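Chapter 7

Small Cups: How a Drinking Vessel Shapes a Drink

I'll start with a confession. For the first half of my working life I paid no attention at all to cups. I was a tea person, and tea people talk about leaves and water and how long you should wait, and the cup was whatever came out of the cupboard. Then I spent a winter in Hầu, lodging with Loan Nghiêm (you met her in Chapter 2, arguing about kettles), and on my second morning she poured the same tea into three different cups and made me drink them in a row before she would let me have any breakfast.

I was sure they were three different teas. I even said which one I thought was the expensive one!

So this chapter is about the cup: how wide it is, how thick the wall is, what colour it is inside, and why people in one valley drink out of something the size of an egg while their neighbours over the hill use a bowl you could wash a baby in. We'll stay mostly with small cups, meaning the kind you empty in two or three sips, and leave mugs until Chapter 8, where they get a whole argument to themselves.

Let's take colour first, as it's the thing most of my students want to skip. A white inside shows you the drink. You can see whether your green tea has gone yellow, and you can judge strength before you've tasted anything. A dark or strongly coloured inside hides all that, and you end up going by smell and by the clock. Potters in Vomano have glazed their cups dark inside for generations, and when I asked one of them about it he shrugged and said his grandmother didn't like looking at her coffee.
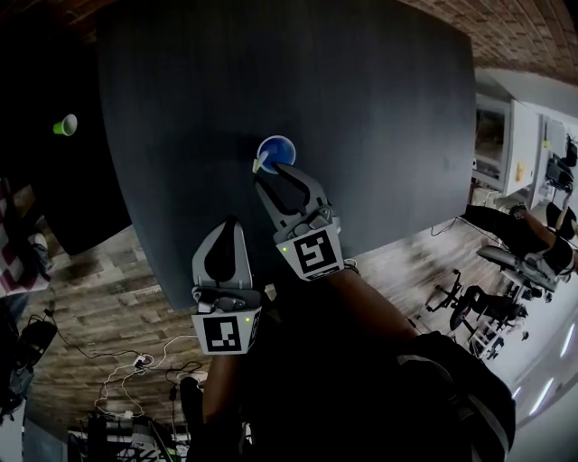

A small blue cup, with a green one towards the left.

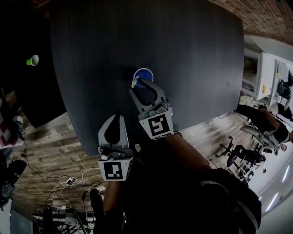

Zlatko Papadopoulos, who taught ceramics at Sotov when I was there, used to set a nasty little exercise on this. He'd pour a weak brew and a strong one into dark-lined cups and have us rank them by eye, in January, at four in the afternoon, with the lights off. We were hopeless. Then he'd give us white-lined cups and we'd all get it right and feel very clever, which was his cue to blindfold us. I've put a gentler version at the end of the chapter as Activity 7.1, and you can do it with squash if you don't like tea.

Now, the rim. A thin rim puts the liquid further forward on your tongue, or so I was always told, and I repeated it in print for years. I'm less sure these days. What I will stand by is that a thick rim makes you open your mouth wider and tip your head back more, so you take a bigger sip than you meant to. Bumovitz, the pottery where I did my summers, made its everyday cups with a fat rolled rim that hardly ever chipped, and we all burnt our mouths on them.

Before we get to wall thickness and heat, go and fetch two cups from your own kitchen, as different as you can find, and keep them beside you as you read section 7.1.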